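Kerndale open day: an afternoon with the Makby two-arm kit

I went to the Kerndale open day on February 7, 2026 mostly for the parts swap, and I spent nearly all of it at the Makby tables instead. Makby sells a two-arm kit you build yourself: printed blue segments, black servos, and a manual that runs to 30 pages (I read the whole thing over bad coffee and enjoyed it!).

Bernadette Blackwood was running the demos and let visitors drive. You move a pair of small handles and the arms follow, with a tiny lag you stop noticing after a couple of minutes. My first try was terrible. My second was — well, less terrible, and I got a round of applause from a kid waiting in line.

The kit costs $1,363 for both arms without the table clamps, which are extra. I'd like to see those included. The wiring is also left open at the joints, handy for repairs but a bit of a worry if you have cats like I do.

Cloth was the station I kept going back to. Blocks are easy, fabric slides and bunches and never does the same thing twice, and I could have watched it all day.
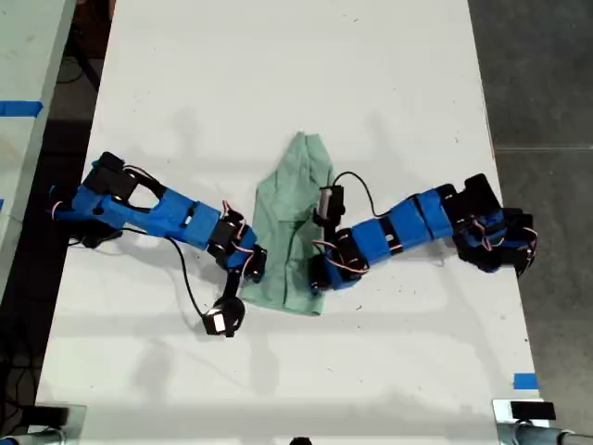 The Makby arms at the cloth station, right gripper on the green fabric.

Bernadette told me a longer forearm is planned for December. I've already cleared a shelf in the garage, and the Kerkerer bus stops right outside if you want to visit the workshop yourself.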